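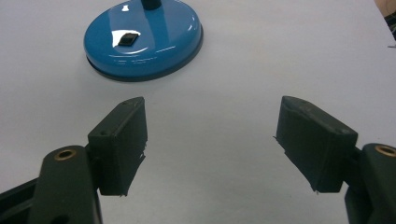

Giant burger for a birthday, how do I stop the middle staying raw?

Jamie Kettle
My brother turns forty in May and I've rashly promised him one enormous burger to share between 6 of us, like the one they do at Lucero. I've got 2 kilos of beef mince and the baker's making me a bun the size of a steering wheel. My trial run was black outside and pink in the middle, and it split when I tried to flip it. Any tips? I've only got a normal oven and a big frying pan.

Olga Saavedra
Don't flip it! I press mine into a lined cake tin, bake it at 180 and pour the fat off halfway through. Then it goes under a hot grill for a few minutes to get some colour. Use a meat thermometer and don't stop till the very centre says 75 (mine took well over an hour, so feed people crisps first). Make a dip in the middle with your fist too or it domes up and the bun slides off.

Manolis Alexiou
Just make small ones mate

Iara Fuentealba
What Olga said, but toast the bun, cut sides down, or the bottom goes to mush before you've got it to the table. I'd slice it like a cake with a bread knife and put the lettuce on afterwards.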